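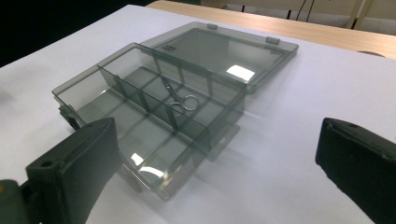
Compartment box in smoky-gray plastic, open, with small scissors in one of the middle compartments.

Compartment box
By Iñaki Casado
Last edited in June

A compartment box (also divider box, bead box, parts box, in some shops "sorting case") is a shallow lidded container split by inner walls into small spaces. Used for beads, sewing things, fishing tackle, screws, pills, craft supplies, small tools. Most are plastic. Older ones are wood or tin.

Construction

Usually two parts, tray and lid, joined by a hinge along one long side. On many models the lid folds right back and lies flat behind the tray, so the box takes up about twice the table space when open. Closing is by latch, clip or tabs that snap over the rim. The common layout is a long wall down the middle with short cross walls meeting it, giving a row of rectangular compartments on each side.

Cross walls are either fixed (molded in one piece with the tray) or removable, sliding into grooves. Fixed walls hold small beads better. Removable ones let you make a long space for scissors, tweezers or a crochet hook, but seed beads creep under them — a frequent complaint.

Plastic and color

Clear polystyrene is cheap and stiff but cracks at the hinge. Polypropylene is cloudier and bends many times before it goes. Tinted boxes, smoky gray above all, hide scratches a little better than clear and still let the contents be seen. Drawback: colors of thread or beads look duller through the lid, so matching is best done with the box open.

History

Divided trays for buttons and pins are much older than plastic. In Prestmont, the Mateos workshop sold a tin button case with 4 spaces, later a larger one with a wooden insert. The plastic version came from Pengate, listed in its catalog as model 2270 and sold mostly to haberdashers. First run was 1300 boxes, all clear. The gray tint came with the second run. Orura later made a stacking type with 66 compartments over three layers, which was heavy when full and did'nt sell well outside the bead trade.

Use and care

Wash in lukewarm water with dish soap, dry fully before filling. No solvents; nail polish remover clouds most plastics at once. Fill to just under the top of the walls, otherwise small peices jump across when the lid is shut. Carry flat. Labels go on the lid or the outside wall — inside the compartments they peel and catch on thread.

See also: button tin, sewing box, tackle box, pill organizer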